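Review: Ciltier maintenance kit for hand-held two-finger grippers

I have wanted somebody to sell this box for a long time. We use hand-held grippers for bedding and laundry work, the kind with two hooked fingers on linkages and a body you grip from behind, and looking after them has always meant a drawer of odd screws, a bent pick and whatever grease was nearest. The Ciltier kit puts it all in one tray, and after 23 service rounds with it I'm still pleased every time I open the lid.

The version I bought is the larger one, sold through Julimico. You get two drivers with good long shafts, a pin punch, a small brass brush, a stiff nylon brush, spring tweezers, a tube of light grease, a set of spare pivot washers, a feeler gauge and a foam cradle that holds the gripper upright while you work. There's also a folded card with a service schedule on it. I ignored the card for a week and then taped it to the wall, where it has stayed.

The cradle is my favorite part by a mile. Before this I was holding the tool between my knees and trying to push a pin out sideways (please don't do that, I have the scar). Now it sits there with the fingers pointing up, and I have both hands for the job. It fit our Ryu gripper right away. Our older tool from Cleltside has a fatter base and I had to trim the foam a little with a bread knife, but it has been snug ever since.

Fabric is hard on these things! Anyone who works with boxes or bottles will tell you a gripper needs a wipe now and then and that's it. Comforters, fleece and terry cloth shed lint all day long, and the lint goes straight into the linkages and packs down behind the pivots. You feel it before you see it: the fingers get a bit lazy on the way back, then one side starts closing a hair ahead of the other, and suddenly you're missing corners you would have picked up the day before.
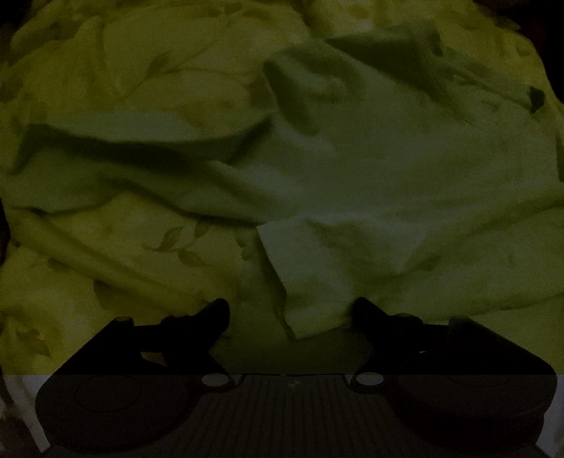
So my routine now starts with the nylon brush, dry, working from the fingertips back toward the body. Then tweezers for whatever has wound itself around the pins. The tweezers in the kit are excellent — fine enough to get into the gaps, and they don't splay when you pull on a really stubborn thread. I keep the brass brush for metal parts only. It will scratch plastic, and a scratched fingertip snags on thin cotton in a way that will drive you up the wall.

After cleaning comes the gap check. Close the fingers gently, slide the feeler gauge between the tips, and do it again near the top of the hooks. If the two readings don't match, I loosen the pivot on the slow side, swap the washer if it looks polished, and snug it back up until the finger moves freely with no side play. The first time took me most of an evening. These days I have the kettle on and I'm finished before I've drunk the tea.

I do keep a log, which I recommend to anyone with one of these tools. Our Ryu had done 633 grasps on its old washers when I first opened it up with this kit, and it was already dragging. With fresh washers and the light grease it went to 1,117 before I felt the same drag again. I wouldn't call that a proper test (different blankets, different hands), but it made me very happy.

A few grumbles. The grease tube has a wide mouth and gives you far too much, and extra grease on a gripper that touches white sheets is a disaster. I put mine on with a toothpick. You only get 4 spare washers, so one full service of two grippers can clean you out, and the refill packs were out of stock from December until quite recently. The pin punch is slightly too short for my liking. And the schedule card gives one cleaning interval for every kind of work, so if you handle fleece, halve it.

None of that would stop me from buying it again. I've since ordered a second one to live by the other bench, mostly so I can stop walking back and forth for the tweezers.

Updated 27th March: the refill washers are back at Julimico, and they now come in a little screw-top tin. Same size as the ones in the kit, and they went straight in.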